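January, bench notes, 16:10

Went over the table top again with Noelia. The white flecks and streaks are still there, and I do not want to scrape more, the surface has enough scratches already. For the white tub I only wrote "specks inside, wipe before use."

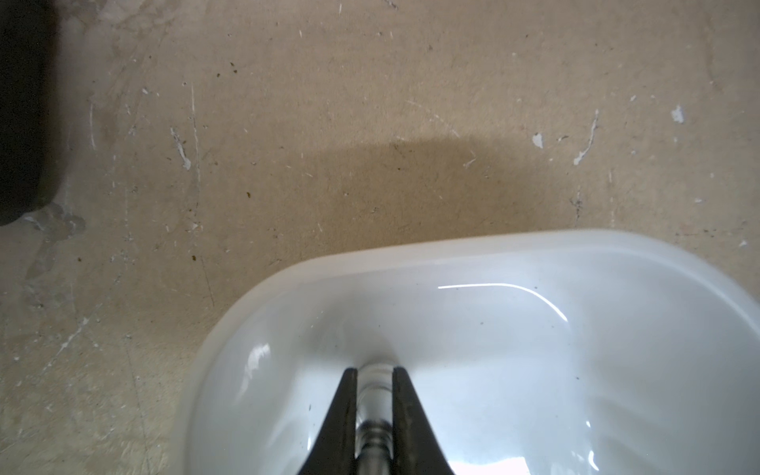
Somkiat asks to keep small tools off the table, so they should go in the baskets on the walls. Label count for the Etley box is 100, two short of the list. I will check this with him. 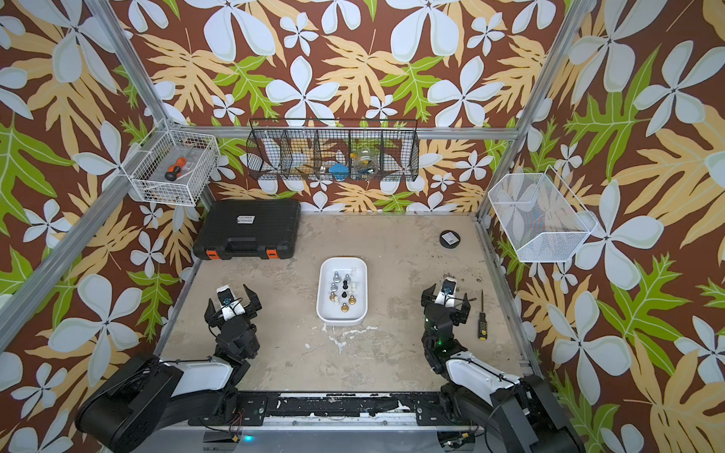 Back wall and side baskets, black case in left corner.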